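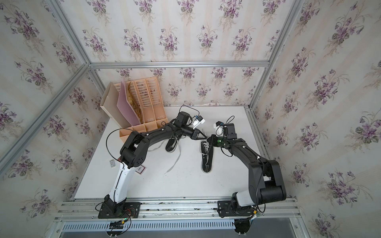
Saturday, and I finally had a free morning to think about my feet. I've been wearing the brown boots since the weather turned and my heels have had enough of them, so the black canvas sneakers are coming back into the rotation whether they look respectable or not. I love those shoes! White soles, white laces, go with everything I own including the dress I swore I'd only wear with sandals. Anyway, they were on the white table with the violet wallpaper behind them (still my favorite wallpaper, stripes and bouquets and all, and I don't care who thinks it belongs in a grandmother's bedroom), one with its toe to the back and one with its toe to the front, and one lace straggling out across the tabletop. The peach organizer was in its corner, looking much tidier than the shoes did. I keep meaning to give the laces their own compartment in it. Spare laces, I mean. Right now the spares live in the kitchen drawer with the takeout menus and the birthday candles and I can never find two the same length.

## Later, with coffee

Second cup. I got distracted thinking about how I learned to tie shoes, which was the two bunny ears way, and I was slow. Everybody in my class had moved on to the one-loop-and-wrap thing and I was still sitting on the gym floor with my ears. I still do it like that when I'm tired. It holds better, I'm convinced, although I did trip on the steps outside Daher Shoes in front of a whole line of people, so maybe I should keep that opinion to myself.

And flat laces are a pain, there, I've said it. Round ones slide through and don't care which way up they are. Flat ones twist on you at the second eyelet and you don't see it until you're at the top, and then you either pull the whole thing out or go around all day knowing there's a twist in there. I pull it out. Every time. It's a sickness. 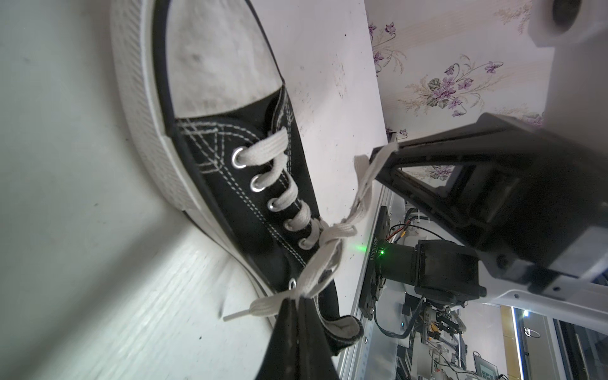

*Six eyelets and a very floppy knot.*

What I always forget about these is the stitching. Double rows of white thread on the black, crossing over near the toe, and it's really pretty when you get up close to it. I never look at it when they're on my feet. The toe cap is another story, gray and dusty, and I know I should go at it with an old toothbrush and some baking soda paste. Last summer I did that on the back step and felt like a genius for a week, then it rained and I walked 1,721 steps through the mud by the Vurnell ball fields (yes, I checked my phone, I was that mad about it) and that was the end of the clean look.

I don't want them perfect, though. Perfectly white sneakers make me walk funny, like I'm carrying soup.

The laces I do want to fix. I looked at new ones on Jornine Street on my lunch break, and they wanted 7 dollars for a pair of plain white flats! For string! I could get them washed for nothing in a mesh bag with the towels. The woman ahead of me was buying the glittery kind and I was a little tempted, I'll admit.

## Around lunchtime

Grilled cheese, half a pickle, the last of the tomato soup. I started a list of errands on the back of the Zammont Pharmacy receipt and it went:

- mesh bag, the small kind, for laces
- baking soda (we're down to a crust in the box)
- a toothbrush that isn't the one I'm using
- stamps
- call about the gutter, again

I know what'll happen with that list. I'll come home with the stamps and a candle.

One more lace thought, then I'll stop. When one gets pulled loose it seems to go on forever. You see it on the shoe and it's a neat little bow, and then it's out and it's up and over the other shoe's toe and still has enough left to dangle. 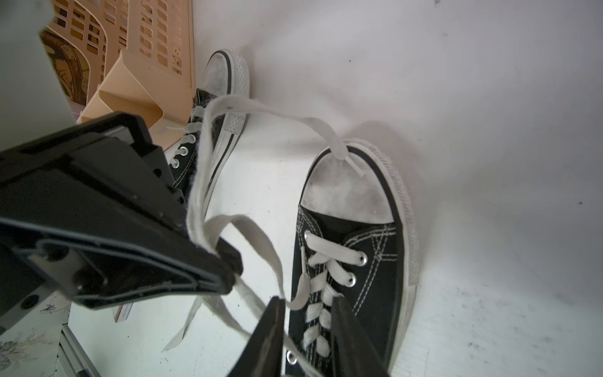 ## Evening

Chilly out, so I stayed in socks and read 50 pages of the lighthouse book. It picks up once the sister arrives. I moved the birthday candles out of the kitchen drawer, found one spare lace, brown, no partner, and put it back. The baking soda can wait till tomorrow. Setting the alarm 20 minutes early so I get to the store before the church crowd, and if the sidewalks are dry I'm wearing the sneakers, gray toes and all.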